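Toy kitchen goes back on the table, ketchup first

The pretend kitchen at the Utimetti toy library in Ulow reopened in July, after a tidy-up that was meant to take an afternoon and took rather longer. The catalogue now runs to 2817 items, and the play food has always been the part of it most likely to go home in somebody's coat pocket.

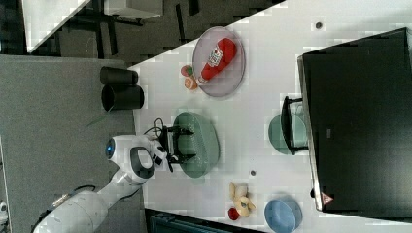
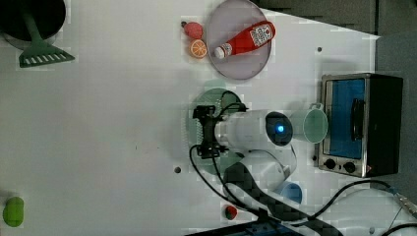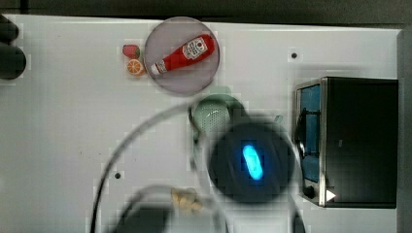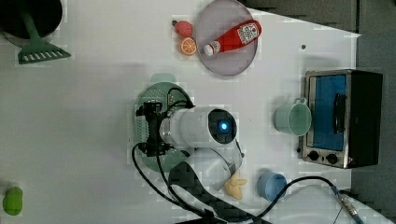 Ketchup on the plate, fruit beside it.
Utimetti Toy Library - Play and Lending Team

The ketchup bottle remains the most borrowed piece in the collection, with 209 loans last year. It goes with everything, at least in the opinion of customers under five, and has been served over strawberries, orange slices and, on one occasion, a library card. The round plate is its usual home.

The toaster oven has a following of its own. Regulars like turning the two knobs and have firm views on how long toast should take, generally all morning. The light blue and green pieces are lent separately, so a family can take a cup without signing up for the full catering business.

New shelving in the back room was paid for with a grant of $831 from Geken, the hardware shop on Đorđević Street. It arrived flat, with a bag of screws and a drawing that could have been of almost anything, and now holds 23 labelled tubs. One is labelled Fruit. Another is labelled Also Fruit - a disagreement we have decided to live with.

Kitchen pieces can be borrowed for three weeks at a time. Please wash them before they come back, and check under the couch for the small ones. The desk opens at 9:30 a.m., and returns can be left in the grey bin by the side door after hours.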